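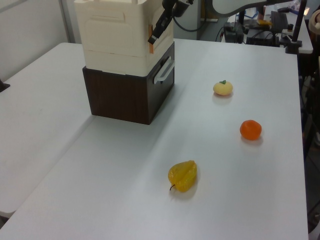 Slide 4. Drawers and bins, the tabletop kind.

Pitch from the catalogs: one more box and the counter stays clear. I don't buy it. Ask the room who owns a drawer they haven't opened since January. (Wait. Let them laugh.)

Puspita's survey at Woltcombe — 46 homes, 41 with a catch-all drawer. Small sample, say so.

Fruit: why box it up at all? It gets eaten when people see it. Liesl disagrees, give her 3 minutes.

Next slide: shelves.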